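Two weeks on, two weeks off

By Baltasar Tapia
18/11/2023
Filed after midnight, sorry for mistakes

I came home from the platform yesterday and I slept for eleven hours. My sister asked me again what I do there all day, and I gave again the bad answer, "I look at valves". So I try to write a better one.

Iturra is a gas field, quite small, and the platform is old. There are 31 of us on board when nothing special happens, and up to 118 in the maintenance season, when they bring a second vessel with beds and we walk over a bridge to breakfast. I am a production technician. My shift goes from six in the evening to six in the morning, and I have had the night shift for three trips now. At first you feel ill. After the fourth night it becomes normal, and then you go home and it is not normal any more.
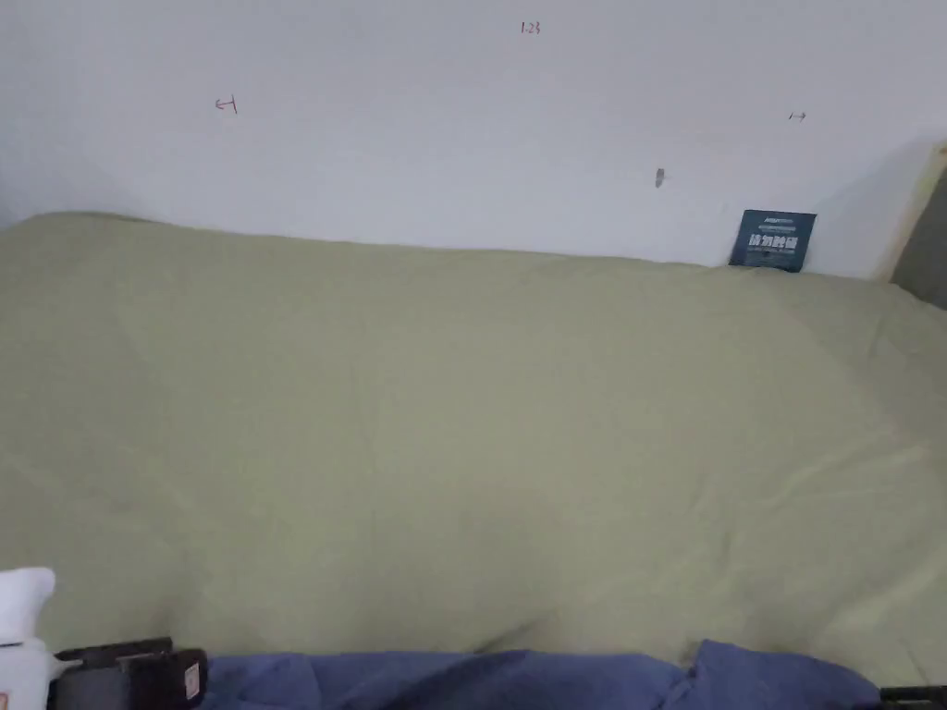
Green cover, white wall.

The work of this trip was water. When a gas well gets old it starts to bring up water with the gas, and if the gas is too slow the water stays in the pipe and slowly stops the well. We have one well, the number six, which does this every few days. You close it, you wait for the pressure to build, you open it again and you hope it throws the water out. In April it needed this once in a week. Now it is every second night.

Brenda Montecinos, who is my supervisor, wants to put a thinner tube inside the well so the gas moves faster. The office in Vidville prefers to pump soap. I did not believe the soap when I first heard of it, but it is a real method: it makes foam, and foam is lighter to lift than water. 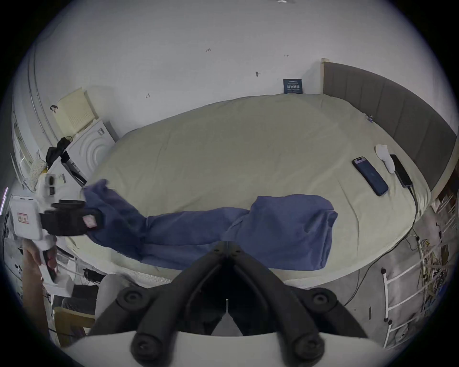

We made a trial with the soap for five nights. The pump was from Utell and it came without the right fitting, so the first night was lost while the mechanic made one in the workshop. On the second night the pressure at the wellhead went up to 100 bar before we opened, and then it fell quickly and we had foam in the separator. Foam in the separator is a bad thing, because the level instrument cannot read it and the alarm does not stop. I must have pressed the same button for two hours. We used less soap after that and the well ran until morning.

Brenda still wants her thinner tube. I think she is right, but a tube costs money and the soap is in drums already.
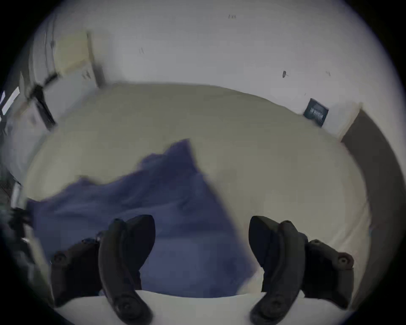 Two black fingers over the bed.

Some people wrote to me after the last post about the food. It is good. There is fish too often and the bread is made on board by the night cook, so at four in the morning we get it first – this is the one true advantage of my shift. The gym is one bicycle and a rowing machine with a broken seat. The telephone works if the wind is not from the north.

The flight home was delayed by fog and we waited in our survival suits, which are made for cold water and not for a warm room. Then the helicopter came, and 325 kilometres of train after that.

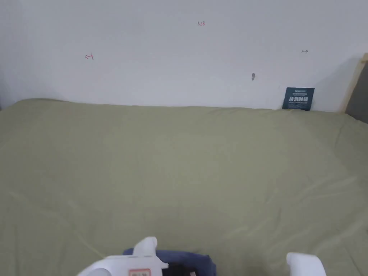

Next trip we get the visit from Nundus, the new owner. They bought half of the field in the summer and they want to see everything, so now everything is being painted. The handrails on the lower deck were yellow with rust, and now they are yellow. I was asked to write a short page about well six for the visitors. I have written it two times already and Brenda has sent it back two times, with the word "shorter".

If you have questions about how to start in this work, please put them under the post and I will try to answer before I go back. The medical and the water training come first, and you pay for both yourself unless a company has already taken you.

7 comments
Share 12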